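**Kulix team bag, wheeled**

Made by Demuvari. Page last revised June 2021.

The Kulix is a long wheeled cricket bag for shared kit. It was drawn up for clubs and schools that keep one set of gear and move it between a storage room, a car and a ground. A single player can use it too, but most single players will find it too long. If you only carry your own bat, pads, gloves and helmet, look at the Gradis duffel instead. It is shorter, has no wheels and costs less.

## What it holds

With the divider in, the Kulix takes six full-size adult bats in the side tunnel, handles toward the wheels. Batting pads go flat in the main compartment, straps up. Two sets fit side by side and you can stack more on top until the lid stops closing easily. Helmets sit at the end nearest the pull handle, where the wall is stiffest.

Gloves, thigh guards and arm guards fill the gaps. We suggest putting wicketkeeping gloves in the end pocket, which has a mesh panel. The end pocket is also the right size for a dozen balls in their boxes.

Stumps have their own sleeve on the outside. It closes with a flap and two buckles and takes a full set of wooden stumps with the points covered. Spring-back stumps on a metal base do not fit in the sleeve. The base will go in the main compartment if you leave out a pair of pads.

With the divider out, the whole length is open. Some clubs prefer it that way for junior kit, where the bats come in all sizes and nobody wants to sort them.

## Small items

The lid has a zip pocket on the inside. It is flat and wide and meant for the things that otherwise sink to the bottom: spare bat grips, a scorebook, tape, bails, socks, pencils, a few clips for holding papers down on a windy day. The pocket has a light-colored lining so you can see into it.

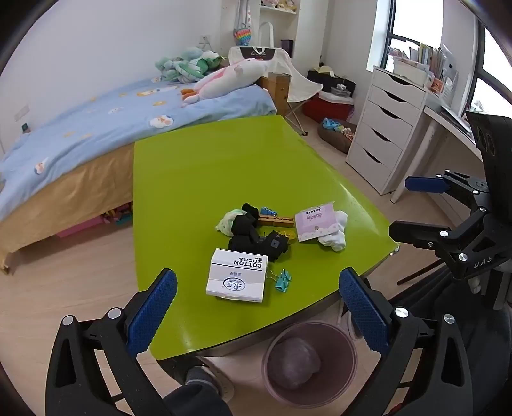

*Socks, clips and a clothespin on a green table.*

The pocket is not padded. Phones and sunglasses should go somewhere else. Bails are fine in it, but the heavy kind used on windy days will make the lid sag if you carry several pairs.

There is a key loop in the corner on a short cord. The hook at the end is plastic and will hold a bunch of keys, no more than that. Please don't hang a padlock from it.

## Specifications

| | |
|---|---|
| Length | 49 inches |
| Base fabric | 2000 denier polyester, coated |
| Side and lid fabric | Lighter polyester, coated |
| Outside pockets | 6, including the stump sleeve |
| Wheels | Rubber tread on a plastic hub, replaceable |
| Zippers | Heavy coil, double pulls on the main lid |
| Divider | Removable, padded, hook-and-loop edges |
| Carry handles | Both ends and both sides |
| Colors | Navy, black |

Length is measured along the outside with the pull handle folded flat. The side handles are webbing that runs all the way under the base, so the load hangs from the strap and the seams are spared.

## The base and wheels

Most wheeled cricket bags fail at the back corner. The bag gets dragged down curbs and pavilion steps, the corner scrapes, and after a season or two there is a hole with a glove sticking out of it. On the Kulix the wheel housing wraps up over the corner on both sides, and two plastic runners continue from it along the base. When you pull the bag up a step it slides on the runners.

The wheels are wider than on our earlier bags. They roll well on pavement and on short dry grass. On long or soft grass they will roll if the bag is lightly packed. Fully loaded on a wet outfield, it's a carry for two people, one at each end.

Each wheel comes off with a hex key, which is supplied and lives in a small sleeve under the base board. Spare wheels are sold in pairs. Change both together, even if only one is worn, or the bag will pull to one side.

The base board is a removable stiff panel. Take it out to fold the bag for winter storage. It also needs to come out if you plan to hose down the inside.

## Packing it for a match

This is the order we use ourselves. Khrystyna-Mariia Zakharchenko, who handles our club orders, wrote it out for a school that asked, and we have been sending it to people since.

1. Lay the bag flat, with the lid fully open.
2. Slide the bats into the tunnel. Heaviest bats nearest the base.
3. Put pads in next, in pairs, buckled together.
4. Helmets at the handle end, grilles facing in.
5. Gloves inside the helmets or between the pads.
6. Balls and keeping gloves in the end pocket.
7. Stumps in the outer sleeve last.

Keep weight over the wheels where you can. A bag with all the weight at the handle end is hard to pull and tips forward when you stand it up.

The Kulix stands upright on its wheel end if it is evenly packed. On a slope, lay it down.

## Drying and cleaning

Put kit away dry if you can. Gloves and inners are the worst for smell, and a closed bag makes it worse. The mesh panel in the end pocket helps a little with one pair of gloves and does nothing for a team's worth.

After a match, open the lid and both ends of the bat tunnel and leave the bag open overnight indoors. Take out anything made of cloth and wash it separately. That goes for

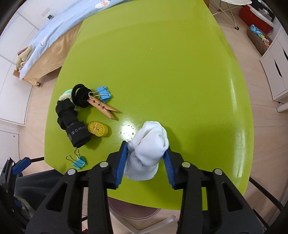

glove inners, headbands, helmet liners that come out, and any towels that were used on the ball. Inners can go in the washing machine on a cool cycle. Hang them up afterward. A hot dryer shrinks cotton inners, and once they've shrunk the batting gloves feel loose over them and tight inside at the same time.

Wipe the inside of the bag with a damp cloth and mild soap. The coating on the base will take a stiff brush. The lid fabric won't, and a brush will leave dull patches on it. Don't machine wash the bag, don't put it near a heater, and don't use bleach on the lining.

Mud on the zippers should be left to dry, then brushed off with an old toothbrush. If a zipper starts to catch, rub a plain candle along the teeth and run the pull back and forth a few times. Oil attracts grit, so leave it off.

Linseed oil from bats will mark the lining of the tunnel. It doesn't damage the fabric. Let oiled bats dry fully before they go back in, or put them in sleeves.

## Changes from the previous version

The current Kulix replaced the older one in April. If you have the older bag, these are the differences:

- The stump sleeve moved from the lid to the side. On the lid it got in the way every time the bag was opened.
- The pull handle is now webbing with a rubber grip. The old telescoping handle bent too often and could not be repaired at home.
- The divider is padded.
- The lid pocket lining changed from black to light gray.
- The main zipper now goes around three sides, so the lid opens flat.

Wheels for the older bag are still available. They are not interchangeable with the new ones. The axle is a different width, and forcing the new wheel onto the old axle cracks the hub. The divider does fit both bags and can be bought on its own.

## Printing and name labels

We can print a club name or a number on the lid and on the end panel. Printing is one color, white on both navy and black. Send the name as you want it spelled, including capitals. We print what we are sent and can't take back bags with a spelling mistake that was in the order.

Crests can be done if the artwork is simple. Fine lines fill in on this fabric. If your crest has small lettering around the edge, we will usually suggest leaving that part off and setting the club name underneath in plain letters.

There is a clear label window next to the handle on every bag, printed or not. A business card fits it.

## Common questions

**Will it fit in a car?**
It goes across the back seat of most cars, or lengthwise in a wagon with one rear seat folded. It will not fit across the trunk of a small car. Measure first.

**Can I take it on a plane?**
It is checked baggage and will count as oversize on many airlines. Check the rules before you travel. Remove the buckles' loose ends or tape them down, as they catch on belts.

**Does it come in a junior size?**
No. The Demchenko is the closest thing, a shorter wheeled bag with the same base fabric and the same wheels. It takes junior bats and one or two adult bats, but there is no stump sleeve.

**Is it waterproof?**
The base is. The rest will keep off a shower. The zippers are not sealed and heavy rain will get through them if the bag is left out on the boundary.

**Can the runners be replaced?**
Yes, but it means drilling out rivets. Send the bag to us and we'll do it for the cost of the parts plus return shipping.

## Repairs and warranty

The bag is covered against faults in stitching, zippers and wheels. Wear from dragging is not a fault, and neither are cuts from spikes. Please keep metal spikes in a shoe bag.

For a repair, send a short note with the order number, what has gone wrong and where on the bag it is. Empty the bag before you ship it, including the lid pocket. Zipper pulls, buckles and the label window can be sent out as parts and fitted at home with a small screwdriver.

Bags bought secondhand are not under warranty, but we will still sell parts for them.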